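Trilex Sorting Kits: Progress Report to the Hostadus Fund
Reporting period ending October
Site: Flundelport workshop

1. Status

The object kit work is on schedule. Of the 30 kits funded under the current agreement, 29 have been assembled and checked against the packing list. The remaining kit is held pending replacement of one lid label. Expenditure to date is within the approved budget and no variation is requested.

2. Contents and surface

Each kit is made up from low-cost household and craft items selected for contrast in shape, colour and texture. The list was revised in August to drop two items that duplicated one another in size. The layout surface was also changed. The bare laminate used previously produced glare under the workshop lights and allowed balls to roll, so layouts are now done on a dark blue, felt-like covering. Tan twine, a green ball, a yellow sponge and a teal-blue disc all separate clearly from it in colour. Black items do so less well and rely on their labels.

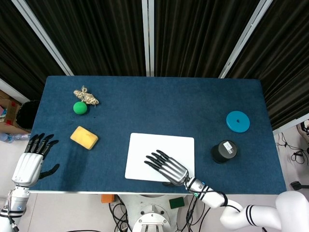 Solheim asked whether the twine should stay on the list at all, given that it frays with handling and no two pieces end up the same shape. The comment was considered at the September review. Twine has been retained as the only item of its type, with whipped ends to be trialled in the next batch. Pieces will be replaced when fraying passes the limit set in the packing list.

3. Labelling

Barcode labels were applied to 256 items. On first scan 51 failed to read, all from a single roll. These were reprinted on matte stock and have since scanned correctly. The remainder of the faulty roll has been returned to the supplier.

4. Next period

Complete the held kit. Trial the whipped twine. Confirm the cleaning method for sponges, which currently varies between sites. Freight to Flundelport annexe to be booked once storage is confirmed.

Related items
Trilex packing list, current revision
Layout surface comparison: laminate and felt
Label stock fault note
Hostadus Fund reporting guidelines

Contact the Trilex project office | © Trilex | Back to top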